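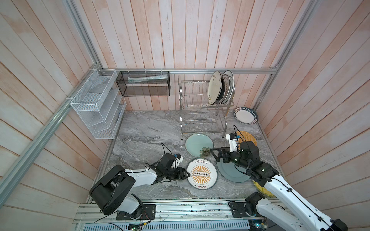

Cirkano two-arm kit, month three

Posted 4 June 2020

Ok so quick one, I promised an update on the Cirkano kit and then didn't write it. Sorry. Been busy.

Kit came in March. 152 parts bags, no joke, and a manual that skips step 20 completely. Emailed Travalent (they're the reseller, shipping from Salinas) and got the missing page back the same afternoon. Points for that.

What you get: two arms, two-finger grippers, a little camera for each wrist, aluminum rail, cables, and a LOT of cable ties. What you don't get: walls, floor, anything to pick up. The pink planks and the marble floor are on you. Same for the dishes. I'm doing plates into the two-tier rack, the steel one at the back.

Price was $979 with the camera add-on. Fair I think. The cheaper Cleltemham set has one arm and no wrist cameras, and for plates I wanted two.

Good stuff

Grippers are better than I expected. Thin rims are fine. The cameras clip on top of the wrist and stay put, havent had to re-aim either one since week one. Rails are great, you can zip tie anything to them. Wire shelf, mesh basket, whatever.

Less good

Flat plates. A plate lying flat on the floor is a pain, the fingers want an edge to get under and there isn't much of one. The sunburst plate is my worst, it slides. The woven mats are a different kind of annoying.

Cable loops above the wrists. Too long. They catch if you're carless with the path. Shorter leads would fix it, Travalent says they might stock some.

Software is fine. Clunky menus. Crashed 6 times total, mostly when I had both arms moving and tried to save.

Would I buy again? Yeah, at that price. Not if you want something running out of the box, setup ate two whole weekends and the right arm needed its base re-leveled twice.

Next post: bowls. And the rack settings, a couple of you asked for those, I'll put the file up when I've cleaned it up a bit.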